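How to Keep a Household Paper Archive That You Can Find Things In

By Pantelis Margaritis
Last changed: 13 Dec 2003

When my wife and I moved to Levivmont we carried eleven boxes of paper with us. In them were bills, school reports, the manual of a washing machine we sold before our first child, and also the deed of my father's house, which we needed and could not find for two weeks. After this I made a system. I have used it since then and I changed it only a little. A few neighbors asked me to write it down, so I put it on this page.

You do not need to buy much. I use ordinary cardboard folders, a metal drawer, a soft pencil and a small notebook. I do not use plastic pockets. The paper sticks to them after some years, and the print from a shop receipt can come off on the plastic.

Before you start

Choose a table where the papers can stay for several days. The kitchen table is a bad choice, I tried it. Take all the paper in the house to the same room. This means also the papers in the car, in the coat pockets and behind the clock. If you sort only one half, you will sort again in February, and the second time you will have less patience.

Do not read the letters now. This is the most difficult rule and I break it every time. Old letters go in a box of their own and you may read them in the evening.

Step one: the rough sort

Make 5 piles on the floor or on the table. Mine are:

House
Money
Health
Persons
Machines

"Persons" is for certificates of birth, school papers, passports, military papers. "Machines" is for manuals and guarantees. Insurance goes with the thing which is insured, so the car insurance goes to Machines and the fire insurance goes to House. My sister-in-law Evangelia Tsolakis puts all insurance together in Money and she also finds everything, so it is a question of taste. But decide it one time and write it on the first page of the notebook.

If a paper belongs in two piles, put it in the first one you thought of. Then write a small slip, "see House", and put the slip in the other one.

Step two: remove what you do not need

Go through one pile per day, no more. Throw out:

Envelopes, unless the date of the stamp is important.
Advertising that came together with the bill.
Manuals for things you do not have any more.
Second and third copies of the same page.

Ask first before you throw out anything with tax in it. The number of years you must keep it depends on where you live and what work you do. I asked at the accountant's office, Christodoulou, on the main street, and Mrs. Villalobos (Inmaculada Villalobos, she has the desk by the window) wrote me a list on the back of a calendar page. The list is now itself in the archive, under Money.

From my Money pile I took out 298 sheets, and the drawer closes now.

Step three: flat and clean

Take away the paper clips and the rubber bands. Clips make rust and the rubber becomes hard and glues itself to the page. Staples can stay if they are bright. If they are brown, lift the legs with a thin knife from the back side and pull from the front.

Open every folded sheet and lay it flat. For a strong fold I put the sheet between two clean white papers with heavy books on top for 3 days. Do not use an iron. Iason Papadakis from our floor used an iron on his diploma, and the seal on it is now a red spot.

If the paper smells of cellar, keep it separate from the others until it has been some days in a dry room with the window open. Do not put it in the sun.

Step four: the folders and the numbers

Every pile gets a letter, H, M, L, P, K. (L is for Health, because H was taken. K is for Machines, M was taken also. You can choose better words than me.) Every folder gets the letter and a number, with pencil, at the top right corner. So H1 is the deed, H2 is the roof, H3 is the water.

Inside a folder the newest paper is in front. Many people do the opposite, as in a book, but in most cases you are looking for the last letter and not the first.

Do not make a folder for fewer than four sheets. Put them in a general folder at the end of the letter, and when they become many, give them a folder of their own.

Step five: the notebook

The notebook is the heart of the thing. One page for each folder, and on the page you write what is inside, in words that you would use when you search. I write "leak in bathroom, plumber, paid" and I do not write "Correspondence 2,677/B", although this was what the plumber's company had on top of its letter.

Leave empty lines. Write the date when you take a paper out, and to whom you gave it. When it comes back, draw a line through. 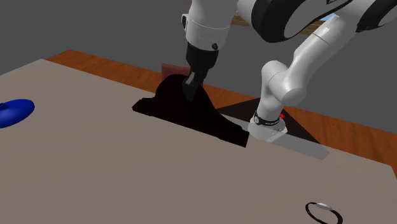
The notebook should not be in the same drawer as the folders. I keep ours with the cook books. If somebody else in the family must find a paper while you are away, he or she should be able to do it by telephone, with you saying only the letter and the number. We tested this when I was in the hospital in Tasent for my knee, and my wife found the guarantee of the boiler before I had finished the sentence.

Step six: once in the year

Take one afternoon in the year. I do it in February, when it is raining anyway. Go through each folder from the back and take out what has become too old. Compare with the notebook. Sharpen the pencil and write over the numbers which have become weak.

During the year new papers go in a flat tray on top of the drawer. When the tray is full, empty it in the folders. Do not wait for the afternoon in February for this.

Some questions I received

Najwa Nassar asked if she should copy everything for a second place. I would copy only P and the deed, and give the copies to a relative in another house.

Can one use colored folders? Yes, but the color you like will be sold out when you need one more. I had green ones from Pitudetti and could not get the same green again, so K is now half green and half gray.

What about photographs? They need other paper, other boxes and less warm air. I am not finished with ours and I will write about it when I am.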